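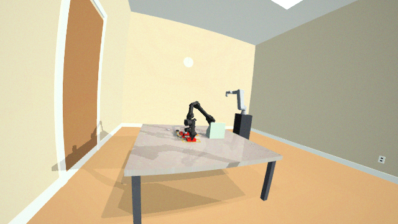

The Trodadero test room in simulation, with the black arm and the green box on the table.

Can a robot learn assembly work in a room that exists only in the computer? Siriporn Bunnag and Huw Hughes at Intarasuk have tried this since October, and their first result is now ready. They trained 12 versions of one control program. For every version the lighting and the room colors were changed a little between attempts – the task board always stayed the same. 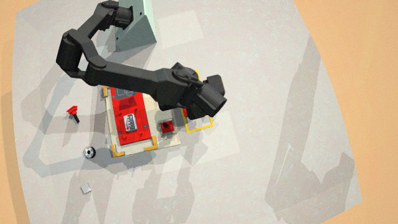
The board seen closer, with the red plate, the small red cube and the yellow corner markers.

After 327 attempts for each version, 11 of the 12 could do the full task in simulation. The one which failed was trained with fixed lighting, and it made most of its errors when a shadow moved over the board. Lamduan Kaewsai is now checking if the size of the shadow matters, or only its speed.

The method will be presented in Jatley on 23rd January. The talk takes up to an hour, and questions can be sent before to Prapai Phuthong.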